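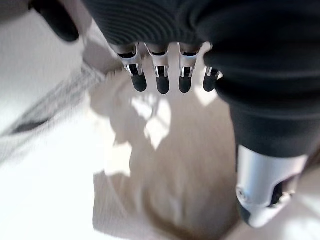

図4-1　ハンド先端部。銀色の金属ブラケットと黒い指先パッド

読了時間：7分
印刷する｜メールで送る

Prementロボット部　ハンド班 セットアップガイド
第4章　ハンドの装着と指先の調整
改訂：2019年5月8日

4.1　適用範囲

本章は、Rindale大会の「布の取り上げ」課題で使用する多指ハンドHopkinについて、アームへの装着から指先の高さ合わせ、記録開始までの手順を定める。アーム本体の据え付けと非常停止回路の確認は第2章、制御ソフトウェアFledellの導入は第3章による。第3章の動作確認が終わっていない機体には、本章の手順を適用しないこと。

作業は2名で行う。1名は操作端末、もう1名は非常停止ボタンを担当し、通電中は担当を交代しない。交代が必要な場合は、いったんサーボ電源を切る。

4.2　準備するもの

・Hopkin本体（指先パッド取り付け済み）
・手首フランジ用の六角レンチとトルクドライバー
・高さ合わせ用の樹脂ブロック
・課題用の布
・無水エタノール、毛羽の出ない拭き取り紙
・記録シート（付録B）

布は洗濯済みのものを使う。柔軟剤を使ったものは指先で滑りやすく、過去の記録と比較できなくなるため、練習にも使用しない。

4.3　装着前の点検

1. サーボ電源が切れていることを操作端末と主電源スイッチの両方で確認する。
2. 指先パッドの表面を点検する。欠け、めくれ、光沢の変化があるパッドは交換する。
3. 金属ブラケットの抜き穴に糸くずが残っていないか確認する。残っている場合はピンセットで取り除く。エアダスターは使用しない。
4. 各指を手で軽く曲げ伸ばしし、引っ掛かりがないことを確かめる。
5. 黒い外装のずれとしわを直す。外装が指の付け根に噛み込んだまま通電すると、原点復帰の途中でエラーE-Hとなる。

注記：指先パッドの交換は1本単位で行ってよい。ただし交換した指は、4.5の高さ合わせを必ずやり直す。

4.4　装着

1. アームを整備姿勢に移動し、サーボ電源を切る。
2. ハンドを下から支え、フランジの位置決めピンに合わせる。ピンが入らないときは、ねじで引き込まずに一度外して向きを確かめる。
3. 固定ねじを対角の順に仮締めする。
4. トルクドライバーで本締めする。設定値はフランジ側面のラベルに従う。
5. 信号ケーブル、電源ケーブルの順に接続する。
6. ケーブルを手首の可動範囲の外側に沿わせ、面ファスナーで留める。結束バンドは使用しない。
7. 手首を手動でゆっくり回し、ケーブルが張らないことを確認する。

注意：電源ケーブルを先に接続すると、Fledellがハンドを認識しないことがある。この場合は両方のケーブルを外し、手順5からやり直す。

4.5　指先の高さ合わせ

作業面は淡色の無地とする。濃色の面では、斜めから見たときに黒い指先パッドの輪郭が読み取りにくい。

1. 作業面をエタノールで拭く。
2. 樹脂ブロックを作業面の基準位置に置く。
3. サーボ電源を入れ、Fledellの「保守」画面から「原点復帰」を実行する。完了表示が出るまで機体に触れない。
4. 「指先合わせ」を選び、速度を「低速」にする。
5. ハンドをブロックの上まで移動し、指先が触れる直前で止める。
6. 微動ボタンで1段ずつ下げる。接触表示が点灯したところで止め、表示された値を記録シートに書く。
7. 並んだ指のそれぞれについて手順5と6を繰り返す。親指は最後に行う。
8. 指ごとの値の差がFledellの許容表示内に収まっていれば「保存」を押す。収まらない指は、パッドの座りを確認してから測り直す。

警告：高さ合わせの間、作業面に手を置かないこと。ブロックの位置を直すときは、ハンドを退避位置まで上げ、サーボ電源を切ってから行う。

注記：窓からの直射光が作業面に当たると、ハンドの影と明るい部分の差が大きくなり、画像による布端検出のしきい値が合わなくなる。競技用の設定値を作成するときはブラインドを閉じる。動作の確認だけを行う場合はこの限りでない。

4.6　布を使った試運転

1. 布を作業面に置く。畳み方は記録シートの図に合わせる。
2. Fledellで「課題：布」を開き、把持力の欄に200を入力する。この値は無次元の指令値であり、ニュートンではない。
3. 「空走」を実行し、指先が布に触れずに軌道を終えることを確認する。
4. 「実行」を押す。非常停止の担当者は、ハンドが退避位置に戻るまでボタンから手を離さない。
5. 布が持ち上がらない場合は、把持力を変更する前に4.5の値を確認する。
6. 把持力を上げる場合も、1,000を超える値は入力しない。Fledell側では入力を受け付けるが、パッドの接着面がはがれる。
7. 結果を「成功」「すべり」「空振り」「中止」のいずれかで記録する。判断に迷うものは「中止」とし、備考欄に状況を書く。

4.7　記録の保存

試行番号は前年度からの通し番号とする。本改訂の時点で登録済みの最終番号は2,578である。番号は欠番が出ても詰めない。

保存先は部の共有フォルダとし、個人の端末には残さない。9月の校内選考に提出する記録は、同じパッド、同じ把持力の試行だけを抜き出して別フォルダに複製する。元の記録は編集しない。

4.8　異常時の処置

・原点復帰が終わらない：サーボ電源を切り、外装の噛み込みを確認する。
・特定の指だけ接触表示が点灯しない：信号ケーブルの差し込みを確認する。改善しなければ、その指を使用禁止として札を付ける。
・接触表示が点灯したまま消えない：パッドの裏側に異物がないか確認する。
・布が指の間に絡んだ：非常停止を押し、サーボ電源を切ってから布を外す。引いて外れないときは布を切る。指を逆方向に曲げないこと。
・異音または焦げたにおいがする：主電源を切り、顧問に報告する。再通電はしない。

4.9　作業終了時

1. ハンドを退避位置に戻し、サーボ電源、主電源の順に切る。
2. 指先パッドをエタノールで拭き、保護キャップをかぶせる。
3. 工具を所定の引き出しに戻し、記録シートに2名とも署名する。

アームから外したハンドは、指を下に向けて置かない。専用の受け台を使用する。受け台の組み立ては付録Cを参照。

印刷する｜メールで送る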